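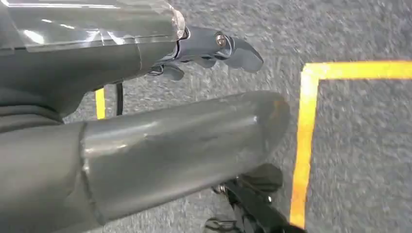 Page 331

Section 2: Floor tape, the steel table and the clear plate

I wrote the first version of this section for Room 603 at Flovthorpe and have been fiddling with it ever since, so if your printed copy says something different, go with this one (last changed Sunday, June 12, 2022). The parts list is in the section before. If you haven't ticked everything off yet, go do that, I'll wait!

Before you start

You'll want yellow floor tape, a tape measure, a pencil, a soft cloth, a small level and a pair of scissors that can still cut. I also like to have a kneeling pad, but I'm the one who spends the whole afternoon on the floor.

Caution: Move all your cables first. I once taped a lovely straight line right across a power cord and had to pull up the entire side to get it out.

Laying the floor tape

1. Vacuum the carpet where the tape will go. Low-pile carpet holds tape pretty well, but only if the grit is gone, and speckled carpet is wonderful at hiding grit.

2. Put the black frame piece down where you want it to live and walk around it a couple of times. Can you get past with your arms full? Can you open the drawers behind you? Shift it now while it's easy.

3. Make a small pencil tick on a scrap of tape near each corner, leaving 2 inches of clearance on every side. Then lift the frame piece out of the way.

4. Run your long sides first. Unroll the tape a little at a time and press it down with your thumb as you go. If you pull a long strip tight and slap it down, it will creep back and lift at the ends (Hrvoje Nedeljković and I had a friendly argument over this and we redid his side, so draw your own conclusions).

5. Add the short sides, overlapping the corners, and trim off the tails. Rub the whole outline hard with the cloth.

Note: Keep your outline on one kind of flooring. If your carpet stops at a border strip with smooth floor on the other side, stay well inside the border. Tape that straddles the two peels up at the seam, and then somebody's shoe finds it.
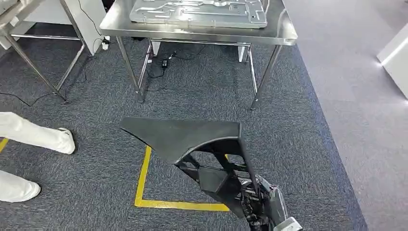 Black frame piece, floor tape and steel table.

Placing the steel table

6. Carry the steel table in with a helper. It isn't all that heavy, but the thin legs love to catch on carpet and the top will mark a door frame. Ask me how I know.

7. Set it down behind your taped outline with enough room to crouch between the two. I want to be able to get down there and pick up a dropped screw without bumping my head.

8. Check the top with the level, once along the length and once across. Adjust the feet if yours has them. If it doesn't, a folded bit of card under the short leg is fine, and I won't tell Noemí Lozano, who wrote the section on leveling and feels strongly about folded card.

9. Wipe the top with the soft cloth, going with the grain of the brushing. Going across it leaves smears that show up under overhead lights and drive me up the wall.

Caution: Do not drag the table once it's in position. Lift it. The tape comes up much faster than you'd think, and you'll be back at step 4.

Putting the clear plate and the panel out

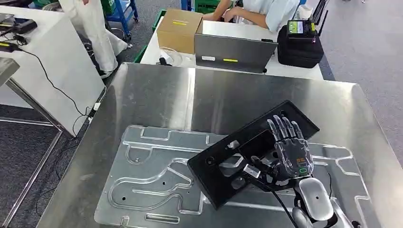 A fixture plate only does its job if it's lying dead flat, so please be fussy about this part. Wipe the steel again right before you put the plate down, and run your palm over the underside of the acrylic to feel for crumbs. I turn mine so the row of small round holes runs along the left, and I've stuck with that ever since Lwazi Hlongwane came back from lunch and found everything in a mirror image. Clear acrylic on shiny steel is hard to see at a glance, so use the holes and the curved grooves as your landmarks and don't trust the outer edge.

10. Lower the plate onto the steel one edge first, then let the rest down gently. Don't drop it flat.

11. Press lightly at each corner. If it rocks or clicks, lift it and wipe underneath.

12. Pick up the black panel by its edges and check the cutouts for dust. Keep your thumb off the little metal bracket, which is easy to bend and a pain to straighten.

13. Hold the panel above the plate and line it up by eye before you let it touch. Once it's down, lift it to move it. Sliding is how plates get scratched.

Note: Use plain water and the soft cloth on the acrylic. Syahrul Yusof tried window cleaner on an older plate and it went cloudy along the grooves.

The second table

Keep a separate work table for your laptop, the box your parts came in, any tubing and whatever else piles up during the day. I like a light-colored top for this because small black bits show up on it so nicely. Coil the tubing before you put it down or it'll roll off toward your feet.

14. Put the second table on the far side of the steel one, leaving space to walk between them.

15. Stick a short piece of tape on the front of your parts box so you can tell it from the recycling. We lost a set of brackets that way last August.

Once both tables are in, go back and rub down the corners of the floor tape one more time. Leave it alone overnight before you start rolling carts over it. Spare tape is on the bottom shelf with the Jacobs order, and Section 3 picks up with the lights.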